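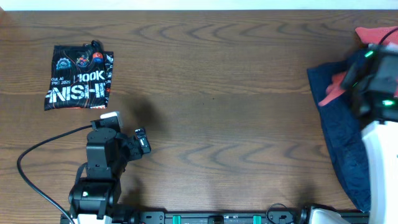
Doblado de camisetas

El doblado de camisetas es la operación doméstica y comercial por la que una prenda de punto, por lo general de algodón o de mezcla con poliéster, se reduce a un rectángulo plano para guardarla, transportarla o exponerla. Forma parte del ciclo de la colada, entre el secado y el almacenamiento, y se aplica con pocas variantes a sudaderas, camisetas técnicas y prendas conmemorativas de carreras populares.

Superficie de trabajo

Se dobla sobre cualquier plano horizontal más ancho que la prenda extendida. En las viviendas se usan la cama, la tabla de planchar y la mesa del comedor. Una mesa de madera ofrece una base firme y permite alisar el tejido con la palma, aunque en las superficies muy pulidas la tela resbala y conviene sujetar el cuello con una mano. Las camas ceden bajo la presión y dejan pliegues menos marcados. En el comercio se emplean mostradores a la altura de la cadera y, en ocasiones, plantillas rígidas que fijan el ancho final.

Preparación

La ropa recién recogida suele llegar amontonada, con unas prendas metidas dentro de otras. El primer paso consiste en separarlas y agruparlas por tipo. Las sudaderas se apartan porque su grosor deforma las pilas de camisetas. Después se devuelven las mangas a su posición, se comprueba que la prenda esté del derecho y se sacude una vez para soltar las arrugas mayores. Los puños y bajos de canalé se estiran a mano.
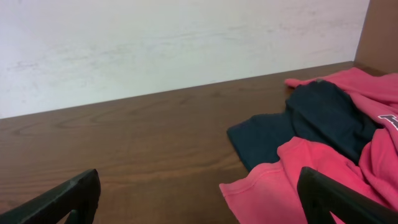
Xuelian Zeng sostiene que el montón debe deshacerse por completo antes de doblar la primera pieza, pues al tirar de una camiseta enganchada bajo una sudadera se vuelven a arrugar las que ya estaban sueltas. Otros manuales domésticos aceptan el método contrario, que es extraer y doblar cada prenda por turno, y lo recomiendan cuando la mesa es pequeña.

Métodos

Doblado por la mitad a lo largo. Se extiende la camiseta y se lleva un costado sobre el otro, de modo que las mangas coincidan. El resultado es una tira larga en la que el cuello y la manga sobresalen del cuerpo y forman un escalón. La manga se mete hacia dentro y la tira se pliega después en dos o en tres partes. Es el procedimiento más rápido y el que deja una línea central en el pecho.

Doblado de tienda. La prenda se coloca boca abajo, los costados se pliegan hacia la espalda y el bajo se sube hasta los hombros. El frente queda liso y el estampado a la vista. Las cadenas suelen fijar un ancho propio para que las pilas encajen en la estantería.

Doblado vertical. Tras formar la tira se hacen pliegues cortos hasta obtener un bloque que se mantiene de pie. Se utiliza en cajones, donde permite ver todas las prendas desde arriba. El manual de lavandería Clodedent lo denomina «doblado de fichero» y prevé 10 camisetas por cajón estrecho.

Enrollado. Se parte de la misma tira y se enrolla desde el bajo hacia el cuello. Es frecuente en maletas y mochilas. Marca menos los pliegues, pero el rollo se abre si no queda sujeto por otras piezas.

Prendas estampadas

Las letras y los escudos de serigrafía gruesa son menos flexibles que el tejido. Un pliegue repetido sobre el mismo punto puede agrietar la tinta, sobre todo si la prenda se guarda bajo peso. Por ello se procura que la línea de doblez pase entre las letras o se alterna su posición tras cada lavado. Con el doblado a lo largo, los rótulos anchos quedan partidos y solo se lee un fragmento, lo que dificulta identificar la prenda dentro de la pila.

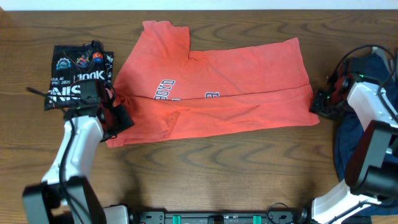
Camiseta de manga corta rojo anaranjada, doblada a lo largo sobre una mesa de madera.

Las camisetas y toallas que se entregan al terminar una carrera llevan con frecuencia impresiones de gran tamaño. Muchos corredores las conservan dobladas aparte, con el nombre o el emblema de la prueba hacia arriba, y las guardan sin mezclarlas con la ropa de entrenamiento.

Almacenamiento

Las pilas horizontales se limitan a la altura en que todavía puede sacarse una prenda inferior sin desplazar las demás. La guía de Jhosep Henao para el fabricante de armarios Jirkeline propone 4 prendas gruesas por pila y baldas de 400 milímetros de fondo. Las sudaderas se colocan debajo o en un estante propio, con la capucha, si la tienen, plegada sobre la espalda. Los tejidos oscuros se separan de los claros durante las primeras semanas cuando la prenda es nueva y todavía suelta pelusa.

Véase también

Colada
Planchado
Serigrafía textil
Armario ropero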